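January, still up at 11:40 p.m.

Fridge day! I've been putting off the fridge since before the holidays, and today I finally sat down with it and didn't get up until my tea had a skin on it.

Quick catch-up, because I skipped writing all last week. The Skornalell build came through from Werklow with the new kitchen in it, and I spent the first evenings just opening drawers. Drawers are fun now. A year ago I'd watch the arm paw at a drawer pull and wander off, and I'd go make a sandwich with my own two hands and feel very advanced. Now most of the drawers open and most of them close, and I get that little lift in my chest every time, even though it's a drawer, and even though the kitchen only exists on my desktop.

But the fridge is the one I care about. When people ask me at dinner whether robots can do chores yet, they never ask about drawers. They ask about laundry and dishes and putting the groceries away. Groceries means a fridge, and a fridge is a mean piece of furniture for an arm. The door is big and swings in an arc, so once you've got hold of it you have to travel along that arc too. Pull straight back and you fight the hinge. Let go too early and the door sits there half open, in the way of everything you wanted to do next. I do this with my hip while holding a gallon of milk and thinking about something else.

So the morning went to the handle. I left the old settings alone, ran a batch of 124 and watched a lot more of them than I needed to. I like watching! The wrist comes over to the bar, the fingers go in against the side of it, and you hold your breath a little. The bar is long, which helps, as there's plenty of it to find. What goes wrong is the angle. If the arm takes hold with its elbow folded the wrong way, it has nowhere to go once the door is wide, and it locks up with its arm in a knot like somebody trying to scratch the middle of their own back.

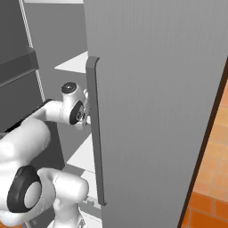 Armindo Barros wrote back to my noon message that opening a door isn't a chore, it's the thing standing between you and the chore, and that he'd be impressed when a machine could find the mustard behind the pickles and know it was the old mustard. He also said a housekeeper who opened the refrigerator beautifully and then stood there would be let go by lunch.

Fair. I laughed out loud at the lunch part. I wrote back that I've stood in front of an open fridge doing nothing plenty of times and still have a job. But he's right that I get carried away with the pieces. A door is a piece. Picking up a thing is a piece, and so is knowing where it goes. I get so excited when a piece works that I tell everyone about it as if dinner were on the table.

Still, the pieces are the part I can see changing. I went back through my old notebook over lunch (cold noodles, eaten over the keyboard, I know) and a year ago my notes on handles were one page long and mostly swear words. Today it was the swing that gave me trouble, and only on some of the runs, and I could say why. I'll take that any day of the week.

In the afternoon I moved on to the inside. I'm using Olik for the food sorting, which is a small add-on that picks a food and a place for it, so I'm not always the one deciding. I'd been deciding badly. Left to myself I choose round, friendly things in the middle of an empty shelf, and then I'm amazed at how well everything goes. Olik has no such mercy. It gave me cheese. It gave me a limp strip of meat that looks like bacon, lying across a small tray on a shelf, and I just sat looking at it thinking, well, how would I pick that up? By one end, with my fingertips, making a face. I've got no idea how to write down the fingertips part, and I suppose the face is optional.

The cheese I had hopes for. A wedge has flat sides, and flat sides are good for a gripper with two fingers. But it's narrow at one end, so squeeze it there and I'd expect it to pop out like a watermelon seed. And then there's the tray underneath with its raised rims. If a fingertip catches a rim on the way in, the tray gets dragged too, and now you're moving two things when you were asked for one. I do that at home with the butter dish, come to think of it. 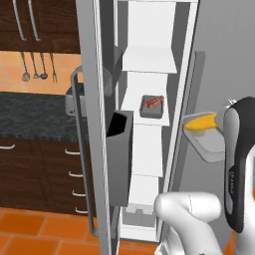 Render: Poojary, from the Skornalell kitchen set. Used with permission.

What struck me this afternoon is how tight it is in there. I never notice that in my own kitchen. My hand is soft and flat and I slide it in sideways past the juice without a thought. The arm brings its whole hand, and that hand is chunky, and behind it comes a forearm that has to fit between the door and the shelves as well. So a lot of what looks like clumsiness is just an arm looking for somewhere to put its elbow. I started a list of moves it could use more room for and stopped when I realized I was redesigning the refrigerator. Which is a funny thought, though! Maybe the first houses where this works well will have slightly odd fridges, wider ones, with shelves that slide out to meet you. I'd buy one of those for myself tomorrow. My back would thank me.

I also tried to be strict about what I'd call finished, partly on account of Armindo and his mustard. Opening the door doesn't count. Touching the food doesn't count. It has to come off the shelf, come out past the door, and stay held. With that rule the count came down a lot, naturally. Of the last batch I watched with my own eyes before supper, nine got as far as a good hold on the food and seven of those made it out past the door. I was so pleased with the seven that I walked around the apartment. Then I made myself write down the two that didn't. One bumped a shelf with the knuckle side of the hand. The other had a lovely grip and then swung wide and hit the back of its own open door, and I said "oh, buddy" to a computer.

The surprise of the day was corn. I'd have bet against corn. It's round, it rolls, it's long, and if you take it too near one end the other end dips. I had it down as a problem for the spring. But on a good run the fingers close on it crosswise, the ear comes up level, and it stays there, out in front of the shelves, while the rest of the arm works out what to do. I ran it again just to have the pleasure.
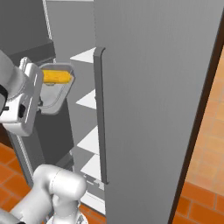
I think the bumps help. In the simulation I've got the kernels rough enough that there's something for the pads to press against, and now I want to know how much of my luck was that. Tomorrow I'll turn the roughness down and see if it slides. I hope it doesn't, but I'd like to find out from the computer before I find out from a real ear of corn on a real floor.

So can a machine put the groceries away yet? My answer tonight is a good deal further along than it was at breakfast, and still a no. Not in my kitchen, with the drawer that sticks and the yogurt stacked three deep and a bag of salad that has no shape at all. I haven't even tried a bag. I'm a little scared of the bag. And all of this is a rendered kitchen where the light never changes and the tile never has a grape on it. I know that, and I try to say it whenever I start waving my arms around at people.

But I've done more than 900 runs in that kitchen now, counting the drawers, and I still lean toward the screen when the hand goes in. My mother wants to know if it could hand her things from the bottom shelf, since bending is what gets her. Just that, no cooking, no cleaning. I've been thinking about it all evening. It's a much smaller request than a housekeeper, and I could see it coming first: one arm, one fridge, one person saying "the cheese, please." I want to try low shelves for her next. The elbow will hate it.

To do: roughness on the corn. Lower the starting height and rerun the handle. Ask Werklow whether the door can be made heavier, mine at home is a brute compared to this one. Find out from Olik's notes if there's mustard. Buy milk, the real kind, we're out.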